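Spent the week on the Vorkik control stack. Short thread on what changed in the planner, for anyone who runs two arms off one scheduler.

The old version planned each arm on its own and checked for collisions afterward. Fine for rigid parts. On a laptop bag, both grippers end up on the same soft object and each one moves what the other is holding.
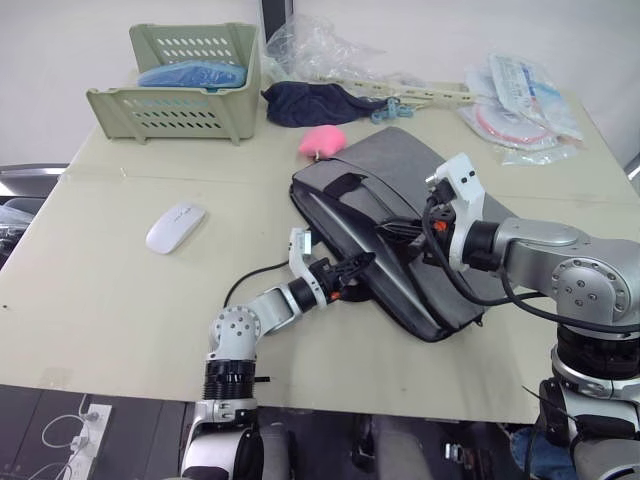
Mulik: we had the same thing, and replanning faster didn't fix it for us. Did you go to a shared plan?

Yes. One planner, both arms, one clock. Cycle time went from 300 ms to 40 ms once we dropped the second collision pass.

Straps are the hard part. The perception model labels the bag body well, but a strap over a gripper gets read as part of the gripper and masked out. We now keep a separate strap class.
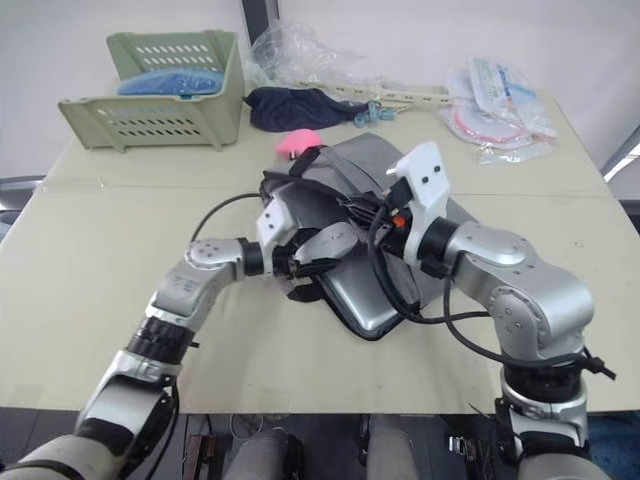
2/ Wrist cameras

The head view loses the contact point as soon as a gripper is over it, so the state estimator now takes the wrist streams too. Sync was bad at first -- the timestamps came from the wrong host.
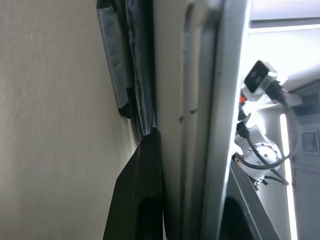 Wrist view, gray fabric at the left finger.

Fixed by stamping at capture. Logs go through Holub, which replays every stream on the same timeline at 100 Hz.

The depth filter still has trouble up close. Anything near the fingers goes soft,

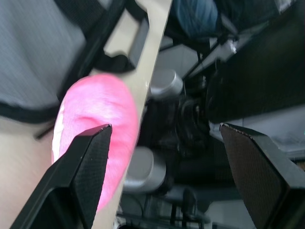
so we weight those pixels down and let the joint encoders carry more of the estimate. Not pretty, but the grasp pose stops jumping.

Config files and the replay tool are in the Woseck repo, on the November branch. The strap labels will go up once I clean up the class names.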